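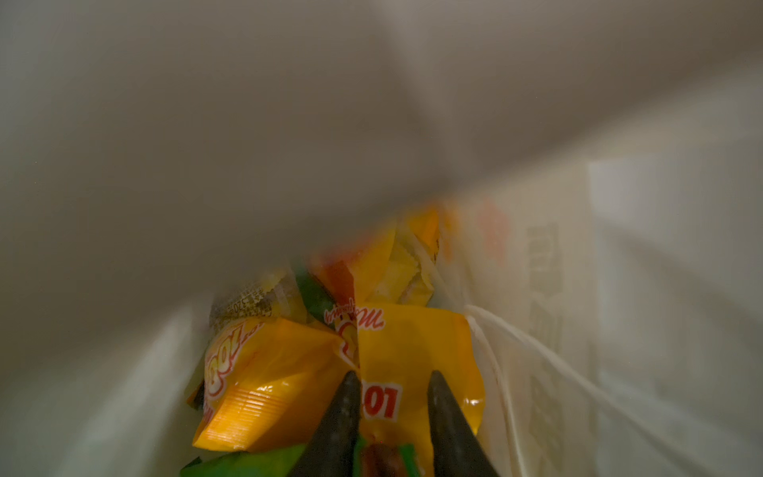

## Wanted: bass player, patient

Torkwood is looking for a bassist for 18 shows this spring, starting in April. We play slow, loud songs about weather. Our last one left to join a band with a chorus.

You should:

- own a bass and know where it is
- learn a 30-minute set, plus the long one if Ailsa insists
- sleep upright in a van

Pay is $90 a show and dinner, loosely defined. Gas is on us.

Send two recordings, no slap, to Dalia Ozoliņš at Viltholm Records. Tryouts are evenings after 7. Drummers, please stop writing.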